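Setting up a Stiltura humanoid for a basket and shelf job

Updated 11/11/2023

The quick start sheet for the Stiltura claims that a first table task can be running in an afternoon. I doubt it, unless your afternoon has no cables in it. These are my notes for getting one working over a desk with a basket, two pieces of play fruit and a wire shelf rack. They assume the robot has been assembled, the safety stop has been tested, and you have somebody else in the room who knows where the stop is.

What you need

The robot with both hands fitted, a desk with a plain light top, a plastic basket with a handle, one apple, one banana, and an open-fronted rack. A tape measure. Painter's tape. The Citenero control software, which does most of what it promises as long as you ignore the button marked Auto Setup.

Step 1. Set the desk and leave it alone

Put the desk against a wall and set the height to 34 inches. The handbook gives a range and suggests you try a few heights "for comfort." The robot has no comfort. Pick a height, lock it, and write it down. Every pose you save later depends on it.

Mark the position of both desk feet on the floor with tape. I've seen the claim that the vision system will correct for a desk that has moved. It corrects for some of it, some of the time, and it won't tell you which.

Step 2. Place the rack, then the basket

The rack goes at the back of the desktop with its open side facing out. Check that the boards lie flat. Start with the rack empty. The basket goes in front of it, clear of both side panels, and the fruit goes off to the side of the basket where an arm can come down on it without brushing the mesh.

Thin black wire is hard on depth cameras. Reinholz sells a coated rack that is supposed to fix this. I tried one in June and couldn't measure a difference, so I went back to the ordinary kind and drew the keep-out zone by hand.

Step 3. Sort out the cables before you power the arms

Run each arm through its full travel by hand with the power off. Watch the loops at the shoulder, then the ones at the wrist. You want enough slack for a full forward reach and no more than that. Too little and the connector takes the load. Too much and a loop sweeps across the desk and drags your apple with it.

Do the same for any cable on the floor. Route it where the feet won't land on it.

Step 4. Check the views and the reach

Open the close view and the room view side by side. In the close view you need the whole basket, the bottom board of the rack, and whatever the hand is going to pick up. In the room view you need the whole desktop and at least one arm from shoulder to fingers in the reach pose. Losing the robot's head off the top is fine. 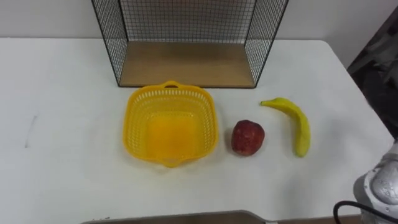
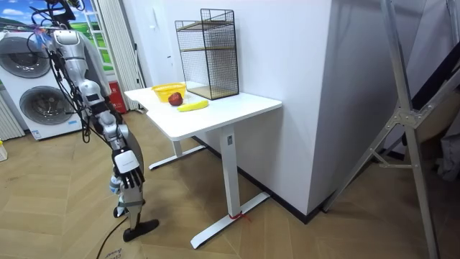
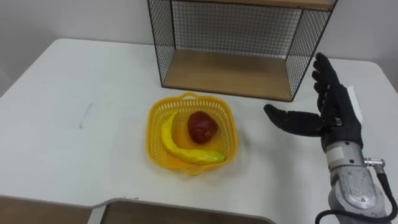
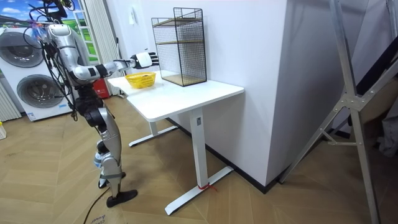
The Flemovow bench. First and third: close view of the tabletop. Second and fourth: room view, arm hanging down in the second and reaching over the desk in the fourth.

Now send the arm to the reach pose at low speed. Stop it over the basket and look from the side. The fingers should point toward the rack with daylight between them and the mesh. If they don't, move the pose, and leave the rack where it is.

Open the hand and check the thumb as well. It sticks out farther than the software's outline of the hand suggests, and it will find the edge of the rack before the fingers do.

Step 5. Run it slowly, then less slowly

Put the fruit in the basket and take it out again, five times, with a finger on the stop. Reset everything by hand between runs. If one run fails, don't adjust anything yet. If the same thing fails twice, adjust that one thing and start the five over.

After that you can raise the speed. Citenero lets you go to full. I stop at 85 percent — the last bit saves very little time and the wrist cable starts to whip. The release notes say the whip was fixed. Maybe on their robot.

Looking after it

Every 500 cycles, power down and check the wrist connectors, the finger joints and the cable ties at the shoulder. Wipe the desktop. Measure the desk height again, even if you are sure that it hasn't changed.

Retake the reference views whenever the desk, the rack or either camera has been touched. Flemovow's own checklist calls this optional. I'd treat it as required, and I would keep the old views too, so that when the grasps start landing to one side you have something to compare them with.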